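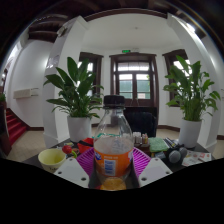 # Hosting a Community Screening of an Environmental Documentary

Organizations wishing to show a documentary on waste, water or air quality should begin planning at least two months before the event. The steps below apply to single screenings that are open to the public.

## 1. Obtain the license

A home copy of a film does not include the right to show it to an audience. Write to the distributor and state the venue, the number of seats and whether admission will be charged. Licenses issued through the Dawber catalog are priced in two bands:

- up to 80 seats: $209
- 81 to 300 seats: $420

Keep the written confirmation on site during the screening.

## 2. Confirm the venue

Ask for the legal capacity of the room and a floor plan showing exits. The room must be dark enough for projection in daylight hours if the event takes place in June. Test the sound from the back row.

## 3. Arrange the discussion

Invite no more than three speakers. Each should receive the film in advance, together with the questions the moderator intends to ask. Allow 30 minutes, and reserve half of that time for the audience.

## 4. Publicize the event

Notices should give the title, running time, age guidance and start time. Where captions are available, say so in the notice.

## 5. Report attendance

Send the attendance form to Dorothy Yeoman, Screenings Office, after the event. Requests for fall screenings must be received by 14th August. Questions about licensing may be directed to Kieran Hollis at the same office.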